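Quiet Rooms: How Sound Moves Through a Small House
Student project report, Fakine Building Science Club

Why we picked this

Our group wanted to know why some homes feel noisy even when hardly anything is going on in them. We love this topic! Everybody has been kept awake by a sound from the next room, and you can study it with very simple gear.

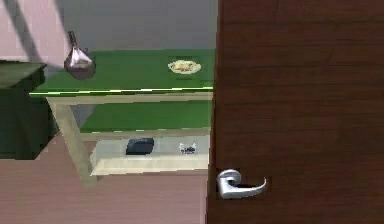 What we did

We played the same recorded hum at 7 in the evening in 4 different rooms and wrote down the level on a Wiltier sound meter. Each reading lasted 20 seconds. We did everything twice, first with doors shut and then with doors open.

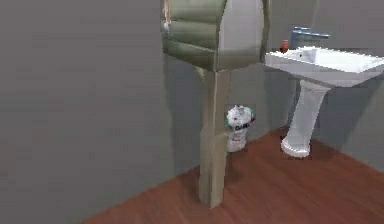 Echo was the part that surprised us most. In a room with few soft things in it, sound keeps bouncing long after the source stops. A plain wall and a wood floor, with a hard pedestal sink nearby, give it very little to sink into. Clap once in a place like that and you hear it ring - it's great fun to try.

Our readings dropped every time a door was closed, but less than we had guessed. Most of the leftover sound seemed to come through the gap at the bottom.
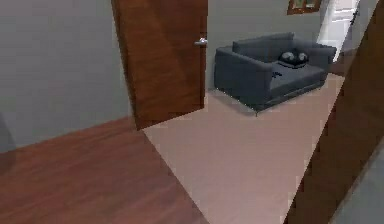 We tested this with a rolled towel pushed against the gap, and the meter went down again. The Cliltamia foam strip did even better, and it stays put when you open the door.

Next time we want to try rugs and heavy curtains, with low notes as well as high ones.

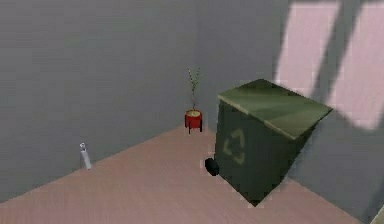 Low notes are harder to stop, and our hum was fairly high, so the results only cover part of the story. The Sjögren library has lent us a second speaker for March.

Contact the Fakine Building Science Club | Copyright Fakine student projects | Back to top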